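Fletel Counter Arm
2 min read

The Fletel is a countertop arm with a two-finger gripper, sold by Pliltodside for test kitchens, care homes and small shops. It picks things up and puts them down one at a time. It does not cook, wash or wipe.

What it can do now: move cups, bottles and boxed goods from a counter to a bin or shelf you have marked during setup. Loads up to 30 ounces. It works slower than a person and should be left to run between shifts.

What it can't do yet: fold cloth, open jars, or sort a drawer. Soft food is hit or miss. Hazem Filali, who runs our trials at Uddale, logged 3,217 pickups this spring and put bread near the bottom of his list, just ahead of potted plants. Cups on their sides went fine once the grip angle was changed.

Every new task is tried in simulation first, on cluttered counters, before it goes to a real arm.

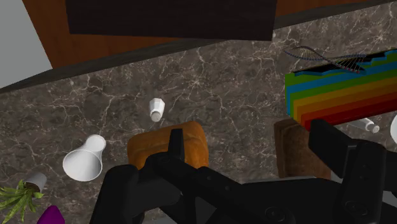 Can the arm clear a kitchen counter without anyone watching?

Small counters with hard, dry items, most of the time. For anything with leaves, crumbs or liquid, keep a person in the room.

Setup takes 119 minutes with the standard bracket. The arm plugs into a regular wall outlet. Replacement finger pads are $169 a pair and are not covered by the warranty. The Arnaud wall bracket is sold separately and ships in September.

For a trial unit, write to Zulema Gallardo in sales. Include your counter depth and a list of the items you want moved.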